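Wanted: People Who Eat Breakfast (and Will Write It Down)

Siriwan is looking for 75 adults to take part in a study of dietary fiber, the nutrient everyone's grandmother was right about. It starts in November at our Stavley site and lasts four weeks.

You will eat your own food, plus one bowl a day of our bean and barley mix. We have eaten a great deal of it ourselves. It's fine. You'll also keep a food diary, and we ask that it include the cookies. 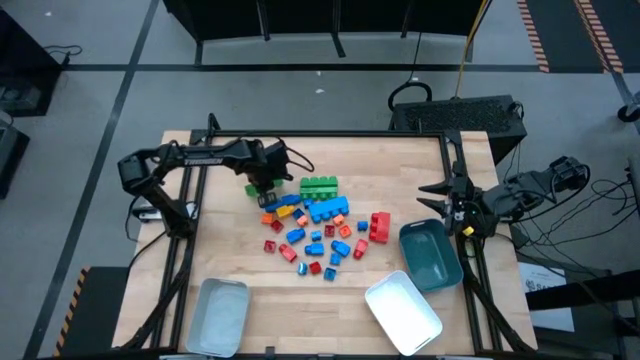 Toy blocks and a pair of robot arms at a worktable.

You may apply if you are 18 or over, have no bowel condition, aren't pregnant, and normally eat between 1440 and 2000 calories a day. Allergies to barley or legumes rule you out, as does a deep personal grudge against lentils, which turn up in week three.

There are two visits, one at each end, both before breakfast. Coffee is served afterward and people tend to be nicer then. Participants who finish receive $556, paid by check. Those who leave early are paid for the weeks they completed and may keep the bowl.

To apply, send your name, age and a typical day's meals to the Siriwan study desk, Stavley. Please don't improve the meals first.

Posted Sep 7, 2026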